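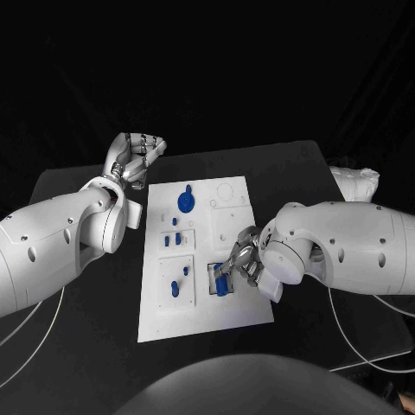 # Imley Board Set, version 2

This folder contains the pictures, the labels and the notes for the Imley board, a white rectangular board with blue parts that go in their places and come out again. The set is made for people who want to study where small parts are on a board, and in which state. It holds 3250 pictures, each with one label file.

The first version was prepared by Davoud Asadi in Grusville in January. I took over the labels after him and changed several names, so please do not mix the two versions. If you find an old name in your scripts, the table further down can help.

Last change to this file: July 12, 2025 (Delali Laryea)

## The board

The board lies flat on a dark table with a black curtain behind it. We kept this background for the whole set. The white plate is then easy to separate from everything else, and the blue parts are easy to separate from the white plate. Only the small metal parts are sometimes difficult, see "Known problems".

The parts and places are named in the labels like this:

| Name in version 2 | Name in version 1 | What it means |
|---|---|---|
| `disc` | `lid` | the round blue disc with a small knob on its upper side |
| `block` | `cube` | a blue block for a square recess |
| `peg` | `peg`, `stick` | a small blue peg |
| `cylinder` | `peg` | a blue cylindrical piece which is bigger than a peg |
| `pin` | `nail` | a metal pin that stands upright |
| `plate` | `step` | a raised white plate on the board |
| `recess` | `hole` | a place cut into the board |
| `outline` | not labeled | a line on the board around an empty spot |

The word `cube` was not good, as the block is not a cube on every side. Craig Imrie measured it and was right to complain. `lid` was also confusing for new people, who looked for the box that it should close.
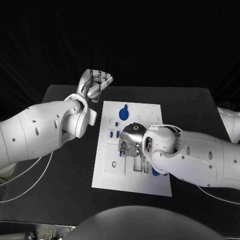
## How a part is labeled

Every part gets one name, one box and one state. The states are:

- `placed`: the part is in a recess or on a plate, in the position it should have
- `raised`: the part is over its place, or only partly in it
- `loose`: the part lies on the board or on the table and belongs to no place at this moment
- `hidden`: we know that the part must be there, but less than half of it can be seen

When a part is partly covered, draw the box only around what you can see. Do not guess the rest. In version 1 the boxes were drawn around the full part also when it was covered, and two people never guessed the same way. Iker Collado corrected those boxes by hand, and it took him most of the spring.

For `peg` and `cylinder` please look at the width and not at the height. A cylinder deep in its place can look shorter than a peg. If you are still not sure, write `peg_or_cylinder`. It is an accepted value and it is better than a wrong one.

A `block` which stands in the recess but is still held is `raised`. It becomes `placed` only after it is free. We discussed this rule many times and I ask you to keep it, even if the block looks finished to you.

The disc has one more field, `knob_visible`, with `yes` or `no`. Leave it out for all other parts.
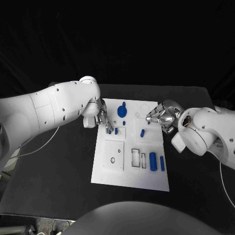

## Pegs on plates

The small raised plates need more attention than the rest of the board. Pegs can stand close together on one plate, and from a low angle they look like one part. Zoom in before you draw. Each peg has its own box, even if the boxes overlap.

The plate gets its own box too. It should follow the edge of the plate and should not include the pegs above it. White on white is not easy to see, so use the shadow at the side of the plate when there is one.

## What is in the folder

```
imley_board/
 README.md
 pictures/
 labels/
 checked/
 notes/
 rules_long.pdf
 changes.txt
```

`labels/` has one text file for each picture, with the same name. `checked/` has 400 label files that were made a second time by Kiran Mathur, who did not look at the first ones. Use these if you want to compare people with each other. Please do not use them for anything else, as a few still have the version 1 names.

`rules_long.pdf` is the complete rule book, 21 pages, with drawings of the difficult cases. You do not need it for reading the labels. You need it if you want to add new ones.

## Known problems

- **Pins.** The metal pins are thin and bright, and against the white plate they almost disappear. Expect missing pins, mostly on the far side of the board.
- **Outlines.** They were added late. In about a third of the pictures only the big ones are labeled.
- **Far edge.** The board looks narrower at the far edge. The boxes are straight, so there they include more background than at the near edge.
- **Cruickshank order.** The sorting in `changes.txt` follows the old Cruickshank list — by place and not by date. I know it is strange to read. It will stay like this until version 3. 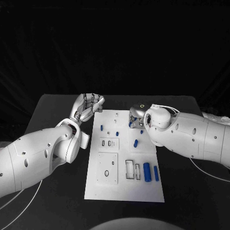 *Blue cylindrical pieces on the board, with the three metal pins near the top center.*

## Adding labels

1. Copy an existing label file and change the name.
2. Start with the big parts, then do the plates, then the pegs and pins.
3. Save, open it again, and check that every box has a state.
4. Write one line in `changes.txt` with your name.

New label names should be agreed first with Kiran or with me. The Fleltton group uses our files directly, and a new name stops their scripts.

## Not suitable for

The set shows one type of board in one room, with one background. Do not use it to say how well a method works on other boards or on other colors. It also has no sizes in it. Craig has his measurements in a separate sheet and will send it if you ask him.

## Contact

Questions about labels: Delali Laryea. Questions about the `checked/` folder: Kiran Mathur. For version 1, write to Davoud Asadi, but he answers slowly in summer.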